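# The Case for the Common Table

*Opinion. Plormont Institute for Shared Workspaces, 12 January 2019*

The Institute is asked each year to advise schools, libraries and small firms on how to furnish a workroom. Most requests arrive with a list of cabinets, drawer units and labeled bins already attached. Very few mention the table. It is assumed that a table will be found somewhere, probably in storage, and that any table will do. This essay argues that the assumption is wrong and that a workroom budget should begin with the largest plain surface the room can hold.

Small parts are the reason. A bracket, a cap, a clip or a plate with slots in it has no natural home while it is being handled. It must be set down, turned over, compared with its neighbor and picked up again. On a crowded desk each of these steps costs a search. The part goes under a sheet of paper or behind a lamp, and the person looking for it moves three other things in the process. Over the course of a season, a workroom loses far more time this way than it loses to walking back and forth to a cabinet.

When our office in Laur was refitted, the planning group set aside 2000 dollars for storage and nothing for tables. The request was returned. The revised plan spent 3000 dollars in all, with the greater share going to surfaces, and the storage was reduced to one wall of open shelves. Members of the staff who had objected to the loss of the cabinets were invited to renew their objection in September. Two did, and their comments are on file. Both concerned the height of the shelves.
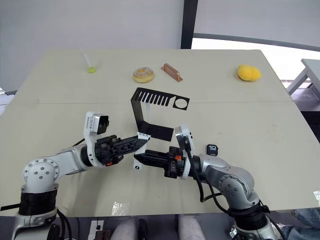

Color deserves more attention than it usually receives in furnishing plans. Dark tops are popular with purchasing offices because they hide marks, but they hide parts equally well. A beige top is a modest choice with a practical return: a black sheet-metal bracket stands out against it at once, slots and all, and so does a copper-colored one lying toward the far edge. White pieces are the harder test. A small white plastic part shows less strongly on beige than a black one does, and a workroom that handles mainly white parts may wish to consider a medium gray. What should be avoided in every case is a printed wood pattern, where the eye must sort the grain from the object.

The seam is a second point on which buyers and users tend to disagree. A large top made of two panels is cheaper to ship, easier to carry up a staircase and simpler to replace when one half is damaged. The objection is that small things catch in the joint. Where the panels are level and closely fitted, this objection has little force. Where they are not, the fault lies in the assembly, and it should be corrected before the room is opened for use. The Institute recommends running a card along the full length of the joint as part of acceptance. We returned one table to Fanville on these grounds and were sent a better one.

There remains the question of what may be left out. Our rules once required that every surface be bare at the end of the day. We no longer support this. A half-finished arrangement of parts is a record of where the work stands, and sweeping it into a bin destroys the record for the sake of appearance. A more sensible rule assigns the near part of the table to work in hand and the far edge to whatever is waiting — cups, samples, odd brackets, even a toy if the work calls for one. Things in a single row can be taken in at a glance. Things in a heap cannot, however neat the heap may look from the doorway.

Some members hold that numbered tags are enough to keep order on any surface. The Ultimum inventory, which we adopted for one year, ran to 3949 entries and gave every item a number. It told us what we owned. It did not help a person find a clip that had rolled behind a box, and 43 entries were still marked as missing when the year closed. Tags are worth keeping for the things that travel between rooms. They do not replace open space.

We therefore ask that institutions preparing a request for the coming year state the length, depth and color of the main table on the first page, ahead of any storage. Requests that list storage alone will be sent back for completion.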